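Migraine and the dinner plate: a talk with the dietitian at Jandberg

The dietitian at the Jandberg clinic started seeing migraine patients seven years ago, when a neurologist down the hall began sending them over. She is 53 and has had migraines herself since high school.

"Most people arrive with a list of foods they've already cut out," she says. "Chocolate, cheese, red wine, oranges. Then I ask what time they eat breakfast, and they don't."

She starts with regular meals and water. For the first five weeks nobody is asked to give anything up. Patients write down when they ate, how they slept and when the headache began, and bring the pages in.

Does she believe in trigger foods? "For some people, yes. But a craving can be an early part of the attack. You eat the chocolate because the migraine is already on its way, and the chocolate gets the blame."

She is wary of supplements bought online. One patient came in with a full bag of them. "I asked her to take the labels to her pharmacist before we did anything else."

The clinic's group program moves to the Brara Centre in December, with evening sessions at 6:30. A doctor's referral isn't needed, though she likes patients to have seen one first. "A new kind of headache should be checked. I can't do that with a food diary."

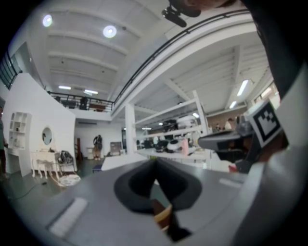
Photo: Weidemann / Preltari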